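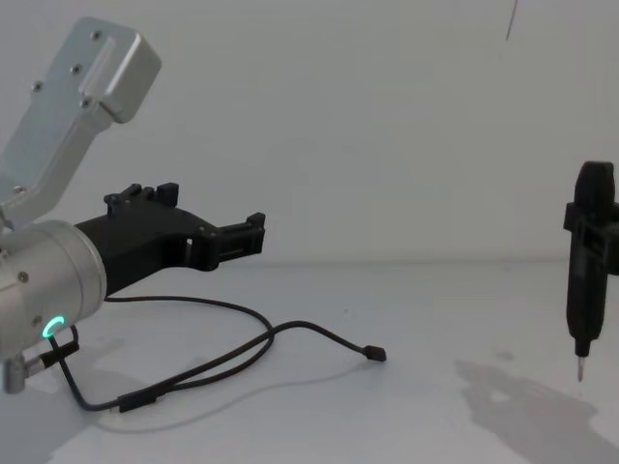
Complaints about late-night noise from a neighbouring flat are decided on written records, and most are rejected for gaps in them. The steps below apply to tenants in managed blocks and take 2 weeks from first entry to submission. Any steady reference will do for checking that your clock has not drifted, and a small lit indicator is enough to read a notebook heading by if it stays on overnight. Use one notebook only.

1. Write the date, start time and end time of each incident. Do not round.
2. State the type of noise: music, shouting, doors, furniture.
3. State the room you were in and whether the windows were shut.
4. Record any call to the managing agent or the police, with the reference given.
5. Leave the loudness column blank unless you have a meter. Phone readings may be added as a note. Mine showed 58 on the night of the Dillomura party and the agent accepted it as a note only.
6. Copy the entries to a single sheet and sign each page.

Send the sheet to the agent first. If there is no reply after 36 hours, send the same sheet to the council with a covering letter. Keep the original.

Home | Guides | Housing | Noise | Contact

Comments

Violeta Garrido: Does step 3 matter in a studio?

Domingo Sosa: Yes, put "main room". Ours came back without it.

Yáñez: Our agent wanted the flat number on every line as well.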